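共同工房ドロルカッハ 運営会議 議事録

日時:1月26日 19時より
場所:工房1階 作業室
出席:フエ・チン(Huệ Trình、進行)、クオン・クー(Cường Cù、記録)、木工班2名、電子工作班2名、縫製班1名
欠席:印刷班(事前に書面で意見の提出あり)

配布資料
・前回議事録
・消耗品費の集計表
・小物部品の保管に関する提案(電子工作班)
・印刷班からの意見書

1. 前回議事録の確認

前回議事録について、縫製班より訂正の申し出があった。アイロン台の置き場所は「窓側」ではなく「流し側」が正しい。訂正のうえ承認した。

前回の持ち越し事項のうち、換気扇の清掃は終了。作業室入口の段差に貼る滑り止めテープは未購入のため、今回も持ち越しとする。

2. 消耗品費について

クオン・クーより集計表に沿って報告があった。今期の消耗品費の残額は3,573円。来期分の入金までは、共用の紙やすり、接着剤、マスキングテープ以外の購入を見合わせる。

木工班より、木ねじの買い足しが続いているとの指摘があった。同じ寸法の箱が棚の上段と作業台の下にそれぞれ置かれており、片方しか見ていない人が新しく買っている。前回購入した100本入りの箱も、開封前のものが別の場所から出てきた。

電子工作班も、抵抗とコネクタで同じことが起きていると述べた。購入の手続きより先に、置き場所を決める必要があるという意見が多く、議題3で続けて話し合うことにした。

領収書の提出が遅れている件について、クオン・クーより改めて依頼があった。提出先は事務机の右の引き出し。班名と品名を裏に鉛筆で書くこと。

3. 小物部品の保管について

(1)現状

小物部品は現在、菓子の空き缶、ジャムの瓶、チャック付きの袋、購入時の紙箱に分かれて入っている。缶は中が見えず、開けて確かめるしかない。瓶は見えるが、底のほうの部品を取るには一度全部出すことになる。袋は棚の奥に落ちやすい。

縫製班からは、ボタンとスナップの缶に木工用の座金が混じっていたとの報告があった。分けるのに夕方の作業時間をまるごと使ったとのこと。

(2)提案の内容

電子工作班より、透明な引き出しの付いた小物部品用の収納ケースに集約する案が出された。黄色い枠のもので、引き出しの前面が透明なため、開けずにおおよその中身の見当がつく。段の中で引き出しの幅を変えて割り当てられるとよい、という要望も併せて出た。

提案では、缶と瓶の使用をやめ、よく使う部品から順に引き出しへ移す。予備の大箱は棚の下段にまとめ、引き出しの中身が減ったらそこから補充する。

(3)質疑

木工班:木ねじは重い。引き出しにいっぱい入れると、抜いたときに前へ傾いて落とす人が出るのではないか。
電子工作班:重いものは下の段に入れ、量は引き出しの半分までにしたい。残りは大箱に置く。

縫製班:前面がわずかに曇ったような透明の板だと、白いボタンと生成りのボタンの区別は難しい。
電子工作班:色の区別まで中身を見て判断するのは無理がある。見本を一つ、札に貼る方法はどうか。
縫製班:見本を貼るなら賛成する。ただし縫い針と待ち針は引き出しに入れず、今までどおりふた付きの針箱を使いたい。

フエ・チン:ケースを横から見ると側面は黒に近い色で、中身は見えない。正面が通路に向くように置かないと、透明である意味が薄くなる。
木工班:それなら棚ではなく、白い作業台の奥に置くのがよい。棚は通路に対して横向きになっている。
クオン・クー:作業台に置くと、作業面が狭くなる。縫製班が布を広げる日はどうするか。
縫製班:布を裁つときは大きい台を使うので、白い台の奥であれば支障はない。

印刷班の意見書では、活字と込め物は従来の木の箱から動かさないでほしいとのことであった。これについて異論はなかった。

(4)札の付け方

引き出しの札について、直接書くか、紙を貼るかで意見が分かれた。油性ペンで直接書くと、中身を替えたときに消しにくい。紙の札は角からはがれてくる。話し合いの結果、マスキングテープに鉛筆で書いて貼ることにした。テープは引き出しの前面の下寄りに貼り、上の縁には掛けない。指を掛ける部分に貼ると早く汚れるため。

表記は品名、寸法の順とする。班の名前は書かない。共用の部品を班ごとに囲い込むことになるという木工班の意見を採った。

収納ケースを白い台に置いた様子は次のとおり。

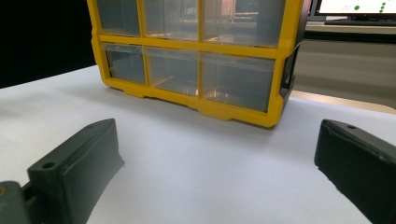 (5)決定事項

・小物部品は透明引き出しの収納ケースに集約する。
・置き場所は白い作業台の奥とし、正面を通路側に向ける。
・木ねじ、座金など重いものは下の段に入れる。量は引き出しの半分まで。
・ボタン類の引き出しには見本を一つ付ける。
・針類、活字、込め物は対象外とする。
・空いた缶と瓶は洗って流しの横にまとめ、引き取り手のないものは次回会議の後に処分する。

(6)継続して検討する事項

電池を引き出しに入れてよいかどうかは結論が出なかった。電子工作班は、端子にテープを貼れば差し支えないとする。木工班は、金属の小物の隣に置くこと自体を避けたいとの意見。次回までに電子工作班が保管方法の案を書面で出す。それまで電池は事務机の上の紙箱に置く。

4. 仕分け作業の進め方

フエ・チンより、作業の順番について次の案が示され、了承された。

一、各班は自分たちの使う缶、瓶、袋を作業室に持ち寄る。
二、中身を盆の上に出し、種類ごとに分ける。
三、曲がったねじ、錆びた釘、割れたボタンはこの時点で除く。
四、種類が決まったものから引き出しに入れ、札を貼る。
五、品名の一覧を作り、作業台の横の壁に掲示する。

用途の分からない部品が多く出ることが予想される。木工班からは、すべて処分してよいのではないかとの声があったが、電子工作班が反対した。「不明」の札を付けた引き出しを一つだけ設け、8月の大掃除まで置くことで折り合った。8月の時点で使い道の決まらないものは処分する。

作業に使う盆は、縁のあるものが望ましい。縫製班が台所から借りられるか確認する。

5. 作業台まわりの整頓

木工班より、作業の後に台の上へ削りくずや糊の跡が残っていることがあるとの指摘があった。白い天面は汚れが目につきやすく、糊は乾くと取りにくい。今後は、接着剤を使うときに下敷きの紙を敷く。収納ケースの底には小さな足があり、隙間にくずがたまりやすいと思われるので、掃除の際にはケースを持ち上げて下も拭く。持ち上げる前に引き出しがすべて閉まっていることを確かめる。

作業の途中で引き出しごと抜いて手元に置くことは認める。ただし、帰る前に必ず元の位置へ戻す。持ち帰りは不可。

6. その他

・隣の貸し教室ホストンより、夜間の電動工具の音について申し入れがあった。電動工具の使用は20時までとする現行の決まりを、入口に貼り直す。

・端材の引き取りについて、家具店バックから問い合わせがあった。長さのある板だけを希望しているとのこと。木工班が返事をする。

・地域の展示会カリニッツへの参加は、出品したい人の数を見てから決める。希望者はフエ・チンまで。縫製班は参加の意向。木工班は未定。

・作業室の鍵が一度、流しの上に置かれたままになっていた。使用後は鍵箱に戻すこと。

7. 担当の確認

仕分け作業の全体の調整:フエ・チン
札と一覧表の作成:クオン・クー
電池の保管案:電子工作班
盆の手配:縫製班
滑り止めテープの購入(持ち越し):木工班
印刷班への決定事項の連絡:クオン・クー

次回の日程は、仕分け作業の進み具合を見てフエ・チンから各班に連絡する。

21時閉会。

記録:クオン・クー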